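4. Der Esstisch Pondier: Aufbau, Ausrichten, Pflege

Zuletzt aktualisiert: 4. April 2023
Von Danish Lashari

Vorweg: Kapitel 3 (Auspacken) wird gern übersprungen. Wer es übersprungen hat, sucht jetzt den Beutel mit den Schrauben. Er klebt im Karton, Innenseite, unter der Pappe, die so aussieht, als gehöre sie zum Altpapier.

4.1 Beine montieren

1. Legen Sie die Tischplatte mit der Oberseite nach unten auf eine Decke. Der Karton ist keine Decke.
2. Setzen Sie die vier Beine in die Winkel ein. Die Beine sind gleich, auch wenn man nach einer halben Stunde anderer Meinung ist.
3. Drehen Sie alle 8 Schrauben zunächst nur von Hand ein.
4. Ziehen Sie die Schrauben über Kreuz mit dem Sechskantschlüssel an. Einen Akkuschrauber brauchen Sie nicht. Wir wissen, dass Sie ihn trotzdem holen; dann bitte auf der kleinsten Stufe.
5. Drehen Sie den Tisch zu zweit um. Nicht über zwei Beine abrollen.

VORSICHT: Ziehen Sie den aufgestellten Tisch niemals an der Schmalseite über den Boden. Die Beine verzeihen das einmal, der Dielenboden gar nicht.

4.2 Ausrichten

1. Stellen Sie den Tisch an seinen endgültigen Platz. »Erst mal hier« zählt erfahrungsgemäß als endgültig.
2. Legen Sie die Wasserwaage längs und dann quer auf die Platte.
3. Drehen Sie die Stellfüße heraus, bis die Blase mittig steht. Der maximale Ausgleich beträgt 12 mm. Wer mehr braucht, hat ein Problem mit dem Haus und sollte sich an jemand anderen wenden.
4. Prüfen Sie nach zwei Wochen noch einmal und ziehen Sie die Schrauben nach.

Hinweis: Maserung in Wand und Boden täuscht das Auge. Verlassen Sie sich auf die Wasserwaage, auch wenn die Familie einstimmig etwas anderes sieht.

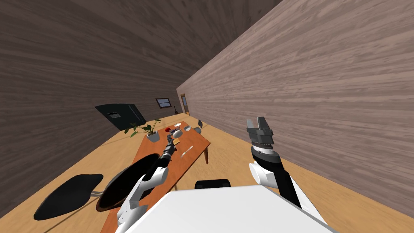
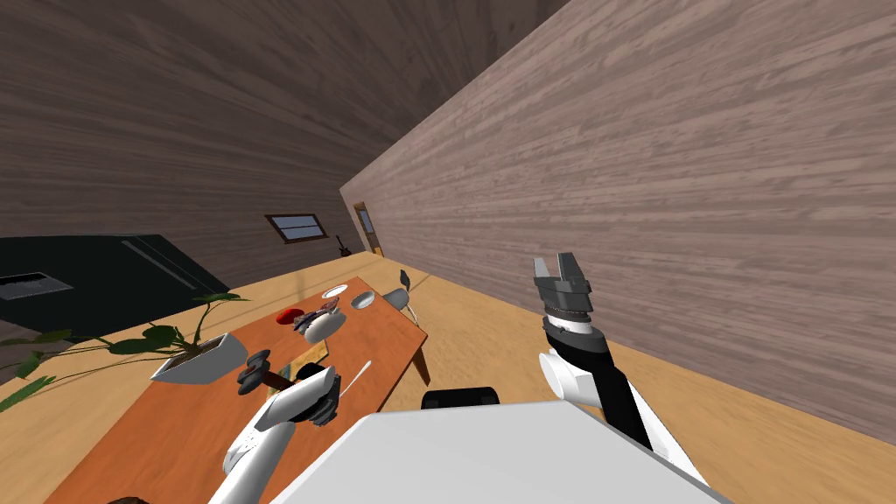

Myung-ja Kang schrieb uns zur Ausgabe vom März, Schritt 4 sei blanker Optimismus: Bei ihr habe der Tisch schon am dritten Abend gewackelt, und zwar genau beim Suppeausteilen. Sie empfehle, die Schrauben am Tag nach dem Aufbau nachzuziehen und dann noch einmal nach zwei Wochen. Das haben wir im Werk ausprobiert und müssen ihr recht geben. Betrachten Sie Schritt 4 als entsprechend ergänzt. Die gedruckte Fassung folgt, sobald die alte aufgebraucht ist.

4.3 Oberfläche

1. Ölen Sie die Platte vor dem ersten Gebrauch. Körnung 400, leicht in Faserrichtung anschleifen, Staub abnehmen, Öl dünn auftragen.
2. Nach einer Viertelstunde den Überschuss abwischen. Was jetzt noch glänzt, klebt morgen.
3. Über Nacht trocknen lassen.

VORSICHT: Ölgetränkte Lappen können sich selbst entzünden. Ausgebreitet im Freien trocknen, nicht zusammengeknüllt in den Mülleimer werfen.

Ersatz-Stellfüße führen wir unter der Bestellnummer 181, immer im Viererpack, auch wenn nur einer fehlt.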